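3.2 Where things are kept

We had rather expected, when Arsen Hutsuliak and I began visiting households in Nornmont, that people would talk to us about how much they owned. They did, a little, but far more of the conversation was about places: the drawer that sticks, the shelf only one person can reach, the basket by the door that takes in whatever is put down there and seldom gives it back. Of the 19 households that kept a diary for us, eight described at least one container they could not give a name to, although everybody at home knew perfectly well what went in it.

Open containers came up again and again in the diaries (Figure 3 shows a white wire-mesh basket with a solid base panel). People liked being able to see in, and several wrote - quite fondly, we thought - that a lid was where good intentions went to die.
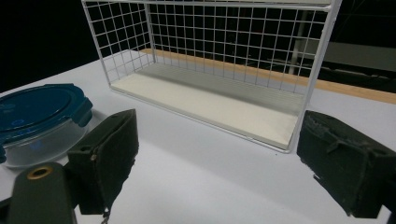

3.3 Shared and private storage

The second round of visits, in February, took us to the four shared houses in Hladun. Matters were more delicate in these homes, as you might imagine. A shelf in a shared kitchen is a kind of promise between the people who use it, and our diarists were often kinder about broken promises in writing than they were when we sat down with them over tea. Three of the houses had written rules, and the fourth got by on habit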